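# The Slow Post

It was a letter from Catarina Mota that first got me thinking about small literary presses, and I mean a proper letter, four sides of lined paper folded into an envelope that had plainly been used once already. I had written to ask whether I might come and see how Fiment is put together. She wrote back to say yes, of course, come on a Wednesday, and would I mind bringing milk.

Fiment, if you haven't come across it, is a magazine of short stories and letters printed in Flodutton, up the hill from the old ferry steps. It comes out when there is enough good work to fill it, and the print run is 800 copies, most of which go out by post to people who have been subscribing for years and who write in (at length!) when a comma goes astray. There is no theme and never has been. Catarina tried one once, on rivers, and received so many drowned fathers that she had to take a fortnight off from reading.

She edits with Shafiq Bhuiyan, a poet who came to the magazine as a contributor and stayed on as the person who answers the post. Every writer gets a reply, and I watched him do a morning's worth of them with a mug going cold at his elbow. Some were only a couple of lines. One, to a retired bus driver who had sent in a story about his sister's wedding, ran to a page and a half, and was chiefly about the ending, which Shafiq felt came a paragraph before the writer thought it did. "He'll be cross with me," he said, licking the envelope, "and then he'll have another look at it on Sunday." 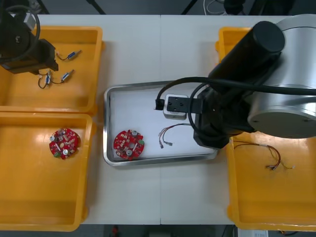 The story they are proudest of this year came in just that way. It is called "Mollah", after the shopkeeper at the centre of it, and it had been turned down by 13 other magazines before it reached Flodutton. Catarina read it on the train and missed her stop. It went through five drafts after that, with long telephone calls in between, and the version they printed is scarcely half the length of the first — though the author tells me she still has all the missing pages in a drawer, and visits them now and again.

Money is a worry, as it always is. Contributors are paid 50 pounds a piece, whatever the length, and Catarina would sooner skip an issue than skip the cheques. A good part of it comes from the reading evenings at Kododport, across the water, where the upstairs room of the library holds 39 people if the piano is pushed back. I went along to the October one and sat next to a woman who had brought her knitting and who wept quite openly through a poem about a caravan, without dropping a stitch.

I asked them both what they would like to be sent more of. Shafiq said funny stories, straight away, and then rather spoiled it by adding that the funny ones were the hardest to get right and he turned most of them down. Catarina took longer over it. She would like more letters, she said, real ones or made up, and more work from people who have never sent anything to anyone. She reads everything on paper, so do use a decent-sized type, and don't bother with a list of past publications, as she won't look at it until she has made up her mind.

The next issue is nearly full, but there is room for one more story and perhaps a short essay. Send one piece at a time, with your name and address on the last page, and allow them a couple of months to write back.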